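The Last Two Hulls

I had been at the audit office for six years when they gave me the patrol boats. The contract was for 13 of them, to be built by Buschmann at the yard in Denddale and based at Birkside, at the mouth of the river. Eleven had been delivered. My job was to find out whether the navy still needed the other 2, and to say so in a report short enough for a minister to read in the car.

I took the early train in January with the contract in one bag and my clothes in the other. The contract was the heavier bag. 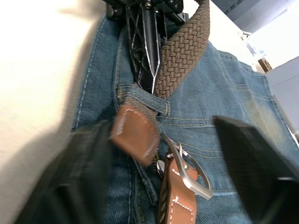

The boats had been ordered to watch the strait off Usia. By the time I was sent to Denddale there was a treaty, and both sides had pulled their ships back past the line on the chart. The last 2 boats were going to cost 146 million. The yard manager met me at the gate and I could see he had thought about what to wear, and had decided against a suit. He had on blue jeans with a braided stretch belt, a brown going toward olive, the kind with a leather tab at the end. My father had owned that belt. He had worked in a yard like this one until it closed, and I had not put that on the conflict of interest form because the form did not ask.

"You'll want to see the boats," the manager said.

I said I would rather see the books first. He nodded and took me to see the boats.

One hull was almost done. The other was a keel and some ribs under a tarp. Men were working on the first one and standing near the second one. They had been told who I was. A welder lifted his mask, looked at me, and put it down again.

"How long does a boat like this last?" I asked.

"Fifteen years if they look after it."

"And do they?"

"You'd have to ask Birkside," he said. 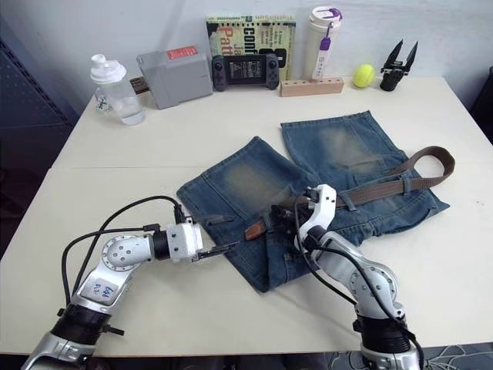 The books were in a room over the canteen. I read them for three days. They were honest books. I had hoped for some padding, a few invoices paid twice, anything that would let me write the report against the company and leave the town out of it. Steel had cost what steel cost. The overtime had been worked.

On the third evening I ate in the canteen. The woman at the register would not take my money.

"I have to pay," I said. "I can't accept anything."

"It's soup," she said.

I left the coins on the counter. They were still there when I went down for my coat.

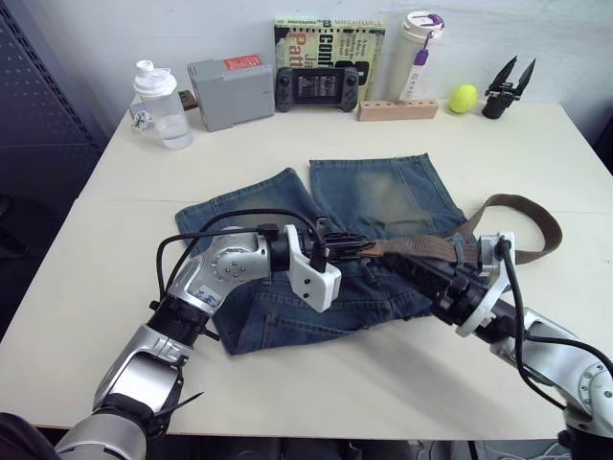

Birkside

The base commander had a clean desk and a window over the basin. I asked her how many of the eleven boats had gone to sea that month. She said four. I asked about the rest and she pointed out of the window. They were tied up in pairs along the wall with their covers on.

"I don't have crews," she said. "I've asked for crews. They keep sending me boats."

"Would you sign something to that effect?"

"I've signed it every year. It must be in a drawer somewhere near your office."

It was. I found it when I got back, one floor below mine, in a folder with the correct label.

She walked me down to the basin before my train. The boats were well made. I could see that even with the covers on, in the way they sat level in the water. I asked what she would buy with 146 million if it were up to her. She said housing for the families, a dentist, and then she thought for a while and said a new roof for the mess.

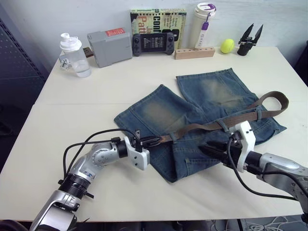
On the train I wrote the report in pencil. I wrote that the first hull should be finished and the second stopped. I wrote down how many jobs that was, and I put the number in the first paragraph, where my supervisor would move it to an annex.

She moved it to an annex. I moved it back. We did that twice more and then she went on leave, and I sent it up the way it was.

The minister's office called in the afternoon. A young man wanted to know if the number of jobs could be given as a percentage. I said of what. He said he would call back, and I sat by the phone until it got dark, with the page open in front of me.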